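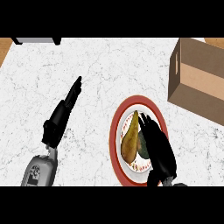 The project examines whether local government debt in China's inland counties slowed spending on basic services after land sale revenue fell. County budgets had relied on land sales for two decades, and the fall in that income was uneven across regions. Our working measure is the service share, defined as current spending on schools, clinics and roads divided by total county spending. Construction finishes are counted separately, and a white marble countertop with gray veining in a new county service hall would fall under capital spending, outside the service share. The distinction matters in counties where building work continued while wage bills were delayed.

Data and method

Xuelian Luo collected the budget reports and Cuiping Jiang coded them. The starting set held 1000 county-year records. We removed 300 with missing debt figures and a further 100 in which the county boundary had changed, leaving 600 for the main tests. Records were stored in Jullix and checked against the Tulley index of county finance. Where the two sources differed by more than 2 percent, the printed budget report was used.

We estimated a fixed effects model with the service share as the outcome and the debt ratio, lagged one year, as the main input. Controls were population, distance to the provincial capital and transfers from higher levels of government. Standard errors are clustered by prefecture.

Results

A higher debt ratio is linked to a lower service share in the following year. The link is weak in coastal provinces and stronger inland. Adding transfers to the model reduces the estimate by less than half. Road upkeep accounts for most of the drop, and school spending changes little, as expected given national rules on teacher pay.

Limits

Off-budget borrowing by financing companies is only partly covered. The Marino correction was tried on a subsample in July and gave unstable results, so it is left out of the main table. Coding was done by one person, and a second pass has been completed only for the inland provinces.

Shares 14
Comments 2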